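Speaker notes, Brevcombe shared workshop open evening, 9 August 2025
Building a small arm and gripper on a shared bench

Start when the door is shut. Ask if the back row can hear. Slides advance with the space bar, not the arrows.

Opening. Say what the talk covers: the gripper end of the arm, the wiring down the wrist, and what I would change. The base and the big joints were last year's talk and I won't go over them again. The arm is called Hondus. It sits on the second bench from the window and people are welcome to look at it afterwards, with the power off.

Money. Put the total up early, people always ask. The arm and gripper came to 502 pounds, not counting tools. Most of that went on motors. I bought the first set too small and had to buy again, and both sets are in the total.

Motors. All from the same range, ordered through Bélanger, who were slow but packed things well. Mention the connector problem. The plugs look the same both ways round and are not. I now put a dab of white paint on the top side of every one before it goes anywhere near the board.

Wiring. The cable runs down the inside of the forearm and has to turn with the wrist. My first version pulled tight at full turn and snapped a wire inside the sleeve, where I couldn't see it. It took two evenings to find. The present version has a loop of slack at the wrist and a clip either side. Pass the broken piece round while talking.

Counting cycles. The control program, Sustico, keeps a log of each open and close. At the last check it stood at 2,802. The broken wire came at 2,026, so the new cable has not yet had the same use as the old one. Say this plainly, someone will work it out.

Next slide. Wait for it to load.
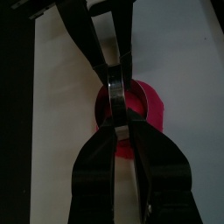 Fingers. I have made three sets since June. The first were flat and smooth and let go of anything round. The second had foam glued on, and the foam came off in strips. The current ones are wide black pads with shallow ridges across them, and they get broader towards the tips. Point out the small screw head near the inner edge of the right-hand pad. Remind people to check screws like that for height, as one standing proud will catch on whatever is being picked up. The red thing behind the fingers has a round rim and a softer-looking side, which makes it a fair example of a shape that flat fingers are bad at.

Wrist camera. Keep this short. It looks straight down the fingers, so the gripper fills a lot of the view and hides the middle of the target. I tried moving the mount out to one side by 10 millimetres and the view was better, but the bracket shook. A stiffer bracket is half drawn. If anyone asks about lighting, say that dark fingers against a pale wall are easy for the program to pick out, and that I haven't tested it against a dark wall.

Demo. Check the emergency stop first, out loud, so people see it done. Front row to stay behind the tape. Open, close, turn the wrist both ways, then stop. If the arm doesn't find its start position, switch off, count to five, switch on. If it fails a second time, leave it and go to questions.

Things I would change — heavier bracket, longer cable, a proper box for the power supply in place of the biscuit tin.

Questions. Repeat each one before answering. Drawings are in the blue folder by the kettle, please put them back. Bench bookings go on the sheet by the door.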